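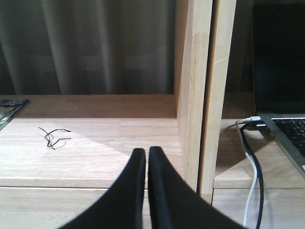 How long should a household keep its paper records?

Most domestic papers may be destroyed after a few years, although documents concerning property, pensions and family status should be kept for life.

The matter arose when my late aunt's house at Larkum was cleared and 152 folders passed into my care. It was necessary to settle on a method before anything was thrown away. The arrangements adopted are set out below for the benefit of readers who face a similar task.

Papers were first divided by subject, without regard to date. Letters were placed apart from bills, and bills apart from anything bearing a signature or a seal. No folder was read in full at this stage. The temptation to do so is considerable, particularly where old letters are concerned, and it should be resisted until the sorting is complete.

Utility bills were retained for three years. Guarantees were kept only where the appliance was still in use; the booklet for a Sonenex radio, long since given away, was recycled. Bank statements presented greater difficulty. Those needed to support a tax return were kept, and the remainder were shredded in small batches, as the machine requires a period of rest after 8 sheets.

Correspondence was treated separately. My aunt worked in Lund for a time before her marriage, and her letters home were found in three different folders, one of them labelled "Gas". These have been placed in date order so far as the postmarks allow. They will not be discarded.

The surviving papers occupy a single drawer. A written list is kept at the front, giving the title of each folder and the year in which it should next be examined. A copy has been lodged with my cousins at Jidside, who have asked that the recipes be sent to them in due course.

The total cost of folders, labels and a second-hand shredder was somewhat higher than I had intended. The photograph albums have yet to be considered, and work on them will begin in April.

Posted March 2021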